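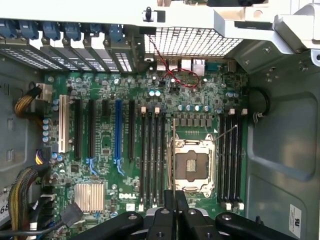

Laltgate wrist-view set, gripper comparison on desktop PC boards

Version of 9th May. Maintained by the Kastau bench group.

What is in it

3,157 wrist-camera stills from 14 sessions over an open Dell workstation. Two sets of fingers were tried on the same arm: the stock Trukila pair and the longer Quiroga pair. Memory slots and the CPU socket start out empty in every session.

Layout

sessions/ one folder per session
fingers.csv which pair was fitted
notes.txt operator remarks, unedited

Tasks

reach_socket – move over the CPU socket and hold
reach_dimm – line up with a memory slot
lever – touch the socket load lever, no lifting

Known problems

Matte black fingers over black slots confuse our edge detector. Turning up the exposure helps but washes out the silver parts.
Session 19 used an older camera bracket, so don't mix it with the rest. Session numbers have gaps – aborted runs were deleted.
The first 300 stills have no joint angles.

Not covered: inserting parts, unplugging cables, other makes of board.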